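The carpet at Brastura went down in June, 3283 tiles of it, in a striped blue-gray that the office manager chose from a Plellum sample card. Leokadia Sikora laid most of it herself, on her knees, starting at six in the morning.

She likes tile because it can be fixed. Spill coffee on one and you lift it, rinse it and put it back. She left 95 spares in the supply closet.
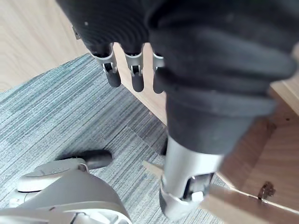

Stripes are harder than a plain color, she says. Turn one tile the wrong way and the eye goes straight to it. Shade matters too, so she opens several boxes at once and mixes them before she lays the first row.

The tables came later, from Sobczak. They have pale wooden tops with a faint grain, and it takes two people to carry one. Sikora asked for felt pads under the legs. Dragging furniture lifts the corners of new tile, and a lifted corner stays lifted.

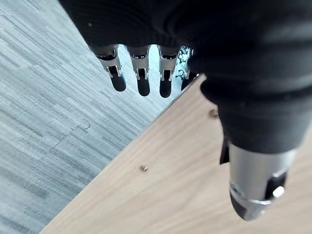 Erura, writing in after our last flooring piece, disagreed about the pads, saying that they "pick up grit and wear a ring in the pile within a year," and that wide plastic glides are the better buy. Sikora has used both. She still buys felt and changes it every winter.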